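Moving a junior between rugby league clubs after the season has started?
Posted by Flamach, Feb 21, 2019
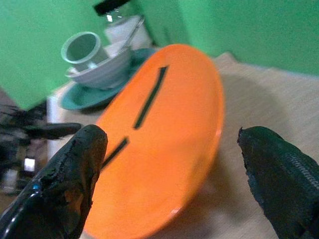
Bremelano here – we went through the same thing with our eldest, so I'll tell you how it went for us and you can take what's useful. I'm guessing your young one is registered already and wants to play with school mates across town? Ours had played two trial games for the old club before changing his mind (of course he had!) and we thought he'd be stuck for the year. He wasn't. We rang the old club's registrar first, had a friendly chat, and asked for a clearance. Then the new club put the request through at their end and it came back in 17 days, though he could train with them in the meantime. Do check that you don't owe any fees, and give back the jersey if it belongs to the club – ours was still under the bed in August the year before, so I speak from experience. Also ask the new side how many they've got in that age group. There were 19 kids in ours and he spent a fair bit of time on the bench, poor love, but he was happy as anything just being with his friends.

Dreren
just ask the new club, they do it all for you

Šťastný
Mostly agree with the first reply, but every league has its own cut-off date and some are strict on it. Ours won't look at a clearance once round 14 has been played. Your local league's by-laws will have the date in them, usually near the back, and it's worth a read before you promise the kids anything. Good luck, and I hope they get a lovely long season together.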